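4. Setting the interval bell for a sitting

The Vullard timer rings a soft bell at the start, at each interval and at the close of a meditation session. Set it before people take their seats.

4.1 Turn the dial to SESSION and hold it until the light blinks.

4.2 Choose the length in seconds with the plus and minus keys. The factory setting is 300. The longest interval is 286 seconds, and it must be shorter than the session.

4.3 Press BELL to pick a tone. Thevar is low and slow to fade. Ekari is brighter and carries better in a large hall.

4.4 Press the dial once to save.

Note: if the display shows 211, the interval is longer than the session. Go back to step 4.2.

Caution: do not place the timer against the rim of a singing bowl. The speaker will buzz.

4.5 Placing the timer
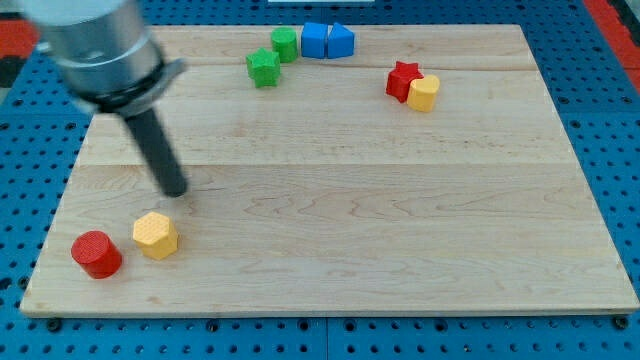 Put the timer on a firm, level surface at least 200 mm from the nearest cushion. Carpet and folded blankets muffle the lower tone. A large wooden board, pale and plainly grained like this one, makes a good base, knots and all. Wipe it with a dry cloth first.

4.6 Ring a test bell from the back row. If it is faint, raise the volume one step and try again.

For chanting sessions, see section 5 of the Nonovano hall guide.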